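Course Home | Schedule | Handouts | Labs | Contact

Handout 9: Notes from the Gronivier Visit

Read this before the write-up is due. If you were on the visit, use it to check your own notes. If you missed it, you can still do the assignment from these pages, but talk to someone who went.

Background

Gronivier opens its manipulation lab to visitors each September. Rhiannon Ifans runs the group and gave the opening talk. Gwion Gethin ran the demonstration on the work tables, and Lowri Jenkins took questions on the software. The project we were shown is called Pokwood. It deals with everyday handling tasks on a table: picking up a jar, setting it down somewhere else, moving a board from one surface to another.

None of the tasks look hard. Rhiannon made that point early and came back to it several times. A person does these things without thinking, and for that reason it is difficult to write down how they are done. The Pokwood group does not try to write it down. A person does the task with grippers in hand, the motion and the camera views are saved, and a policy is trained on the result.

The method in short

1. A person holds a gripper in each hand. Each gripper has two jaw fingers and its own camera.
2. The person does the task at a normal pace, using only the jaws to touch the objects.
3. The views from the grippers are stored along with the path each gripper took and how far the jaws were open.
4. Each run through the task is saved as one demonstration.
5. The demonstrations are checked, the bad ones are thrown out, and the rest go to training.

Compare this with teleoperation, which we covered in Handout 6. In teleoperation the person drives a robot arm from a distance, and the arm has to be there, powered and working. With hand-held grippers the arm is not needed until later. The cost is that a person can move in ways the arm can't. Lowri said part of her job is finding motions that no arm in the lab could follow. A wrist twist that feels natural to you may be past the limit of a joint.

The board task

Gwion started with the round bamboo board. It is a good test object because it is flat, wide and a little slippery at the rim. The fingers have to come in from the two sides and close on the edge without pushing the board along the table.

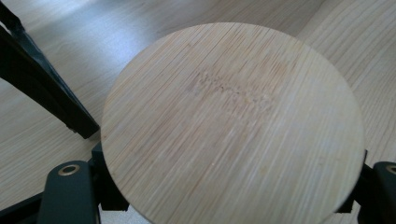
Students asked why he did not just slide the board to the table edge and pick it up from there. He said that would be a fine strategy, and some people do it that way when they are not told how to work. The trouble comes when half of the demonstrations slide and half of them pinch. A policy trained on both may start one and finish the other. For Pokwood they pick one strategy per task and write it on the task sheet.

The second thing to note is contact. The gripper cameras do not measure force. If the fingers press too hard, the picture may look the same as when they press just enough. Wilma Farquharson, who designs the fingers, told us she has tried several tip shapes and that a flat finger works better on rims than a curved one. She was careful to say this was her experience on these objects and that she had not run a proper comparison.

What the gripper camera sees

We spent a good part of the visit looking at views from the grippers on Lowri's monitor. Please think about this for your write-up, because it connects directly to the lecture on viewpoint.

A camera on the gripper moves with the hand. The fingers stay in nearly the same place in the picture while the world moves behind them. This is useful, since the policy can always find the fingers. It also means that when the gripper turns away from an object, the object is gone. There is no wide view to fall back on unless a separate camera provides one.
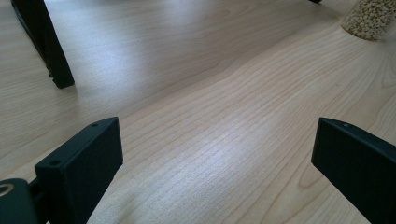 Figure 2. Gripper view with the jaws open and nothing between them. Note the glare on the tabletop and how little of the glass jar is in view.

Glare came up more than once. A pale table under bright light gives strong reflections, and these shift as the camera moves. Gwilym Eynon asked if they had thought of covering the table. Lowri answered that they prefer to vary the surface, so that the policy does not come to depend on one kind of wood or one lighting setup. She would like to have more surfaces than they have now.

Glass is the other problem. You see through it, you see reflections on it, and its edges can be faint. A jar with something in it is easier than an empty one because the contents show where the jar is. Gwion suggested that anyone building a similar task start with filled jars and bring in empty ones later.

Changing the surface

The board task is also done on a dark surface. Most of the steps are the same. The fingers are black, so against a dark background there is less contrast at the tips, and the pale board becomes the main thing to go by.
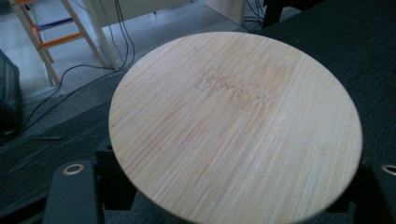

Background clutter is left in on purpose. The group does not clear the room before they work. Rhiannon's view is that a policy trained in a bare room will fail the first time somebody leaves a chair in the wrong place. I agree with this in general, though I would like to see numbers. In the question period she said they hold back one setup from training and test on it, and that results there are worse than on the setups used for training. She did not give a figure and I did not press her.

How much data

Several of you asked about this on the way out. The target for each Pokwood task is 500 demonstrations. Tasks that use both hands get 1,000. Gwion can finish 32 in a session before he needs a break, and he noted that the last few are usually the worst of the set. Tired hands make short, jerky motions. They have started to change people over sooner.

Keep these numbers in mind when you plan your own lab project. You will not have time to collect that much. Choose a task with one object and one clear end state.

The two-handed jar task

The last demonstration used both grippers and the jars with wooden lids. A low black table stands on top of the wooden one, so that there are two heights to work at. The task sheet asks for jars to be moved between the levels, one at a time, with the free hand kept clear. 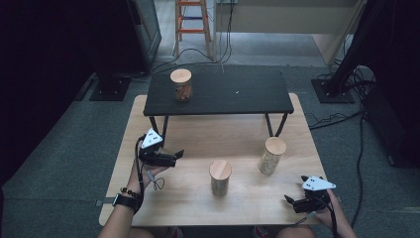

The white plates on top of the grippers carry black dots. A marker pattern of this kind lets a camera work out where the gripper is and which way it points. If a sleeve or the other hand covers the plate, that estimate can be lost. Gwion keeps his elbows low and avoids crossing his hands. He said it took him a week to stop doing it.

With two hands there is also the matter of timing. One gripper must often wait while the other finishes. In the saved data, waiting looks like nothing happening, and a policy can learn to wait forever. Lowri trims the long pauses. She leaves the short ones in, because a short pause before closing the jaws seems to be part of how people do the task well.

Terms to know

Demonstration: one recorded run through a task, from start to end state.
End state: the arrangement of objects that counts as done.
Held-out setup: a table, surface or room kept out of training and used only for testing.
Policy: the trained model that turns camera views into motions.

For the write-up

Two pages, typed. Pick one of the tasks from the visit and cover the following:

- What the end state is, written so that a stranger could check it.
- One strategy a person might use, and one other that should be ruled out on the task sheet.
- What the gripper camera can't see at the hardest moment of the task.
- One change to the surface or the lighting that you would want in the data, and what you expect it to do.

Drawings are welcome and don't count toward the page limit. Please do not copy the method section above back to me.

Readings are the same as for Handout 8, plus the Gwilliam notes on grasp types, which are in the course folder. Skip the last section of the notes. We will cover it when we get to soft fingers.

Bring your draft to lab. Gwilym will be there to look at task sheets for anyone who wants a second opinion before handing in.

Comments (9) | Shares (32)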